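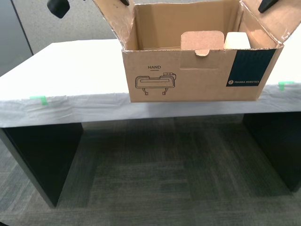

Uyên Thái commented: Whatever you decide, leave the flaps on. A box with three flaps is a tray, and no carrier will take it.

Reusing a product box for shipping when one flap is torn

Posted by flalletti, November 10, 2020
Viewed 2,222 times

I kept the original box from a piece of equipment and now I need to send the contents to a service shop. It's corrugated cardboard, plain brown apart from the printing. The right flap is torn and crinkled where it joins the wall, and the left one is frayed along the fold. I still have a beige cardboard insert that stands up inside and a white foam block next to it.

The insert has a little tab at the bottom that folds over the front wall. I can't tell if it's supposed to stay like that when the box is closed or if it should be pushed inside.

The contents weigh 4 pounds. The shop is 411 miles away, so it will go by ground. They say "original packaging preferred" but don't say they'll refuse anything else. Should I tape this box up and send it, or start over with a new one?

sternorach

Use it, but put it inside a second box. Product boxes are made to ride inside a shipping carton, and most of them did when they were new. Get a plain carton that leaves two inches of space on every side, bottom and top included. Fill the space with crumpled kraft paper, packed tight enough that nothing moves when you shake it.

For the flap, run a strip of 2-inch packing tape along the tear on the inside, then another on the outside. Press it down hard. Do the frayed fold the same way, one strip is plenty. Don't use masking tape, it lets go in a cold truck.

I'd try the insert inside first. Close the flaps without taping them and see if they meet flat. If they bulge, the insert is in the wrong way around. I wouldn't leave a tab sticking over the wall either way, it will catch on the paper.

The foam should press lightly against the contents. If there's a gap, fill it. Foam that slides around doesn't protect anything.

Put a sheet of paper inside with your name, phone number and the repair number, in case the outside label comes off. Take pictures before you seal it.

zakodura

just buy a new box, they're cheap. I shipped a mixer in a taped up one once and it got there fine but the corner was crushed

Uyên Thái

Agree with sternorach on the double box. One thing to add: ask the shop if they return your packaging. The one I used threw mine out and sent the unit back in a different carton with air pillows. If you want to keep the insert and foam, write "please return all packing" on the sheet inside.

Also insure it for the replacement price. The basic coverage I got was 100 dollars and it wouldn't have paid for much.

flalletti

Thanks. I have a bigger carton in the garage that should fit. I'll tape the flap tonight and call the shop about getting the foam back.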